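Home | About | Meetings | Donate a Computer | Contact

Kekier Computer Reuse Group
Minutes of the regular meeting, 3 July 2018

Present: Rochelle Cosgrove (chair), Gilberto Salazar, Rosângela Peixoto, Ronaldo Rivera
Absent: Everaldo Trindade

1. Minutes of the last meeting
Approved with one correction. The April pickup was from Hendriks, not Praltia.

2. Desktop repairs
Gilberto reported that eight desktops are waiting for new thermal paste. The Dell on the bench is open and its CPU cooler is off, with the processor still in the socket. He wants the old paste cleaned off before anyone fits a cooler. Rosângela asked that the labels on the power supply cables be left on, as she uses them when ordering parts.

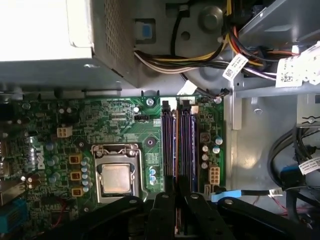 3. Parts and spending
Ronaldo has a quote from Voltus for power supplies and paste. Total is $300. Rochelle asked whether used supplies would do. Gilberto said yes for the older machines. Agreed to spend up to $100 now and look at the rest next month. Ronaldo to place the order.

4. Storage
The back shelf holds over 100 loose cables. Rosângela will sort them by type and recycle the damaged ones. Side panels are to be marked with the machine number when they come off.

5. Other business
Two schools have asked for desktops. Rochelle will call both. Everaldo's item on the website was held over.

Meeting closed at 8 p.m.

Last updated: July 2018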